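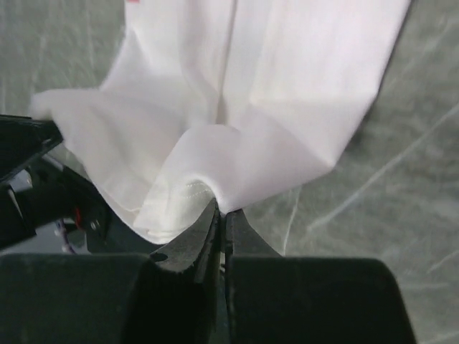 From: Shinji Kobori
To: Lulach laundry list
Subject: Re: white shirts going grey

Dear Emiko, dear all,

Emiko Yoshida wrote:
> I wash my white cotton at 40 and it becomes
> grey after one summer. Is soda any use?

Yes, but please use little. I put 2 spoons with the normal powder and fill the drum only halfway.

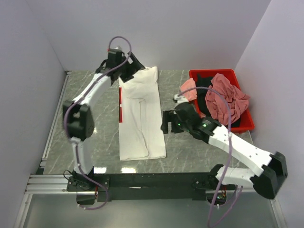

White garment, folded lengthwise

Our water in Sovutura is hard, and I think this makes more grey than the dirt does. Before August I used too much powder - it stayed in the cloth.

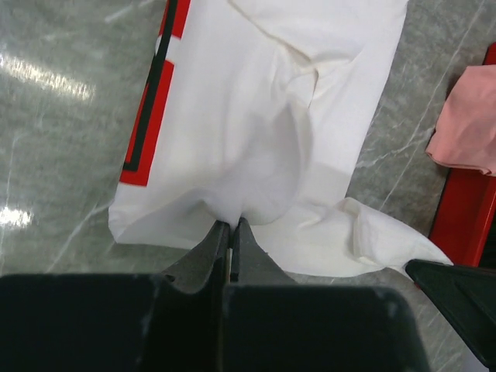
White shirt with red print, held in a gripper

For shirts with a print, I turn them inside out and leave out the soda. My spin is 800, so the creases are not so deep. I have no experience with bleach, perhaps another member can answer this.

With kind regards,
Shinji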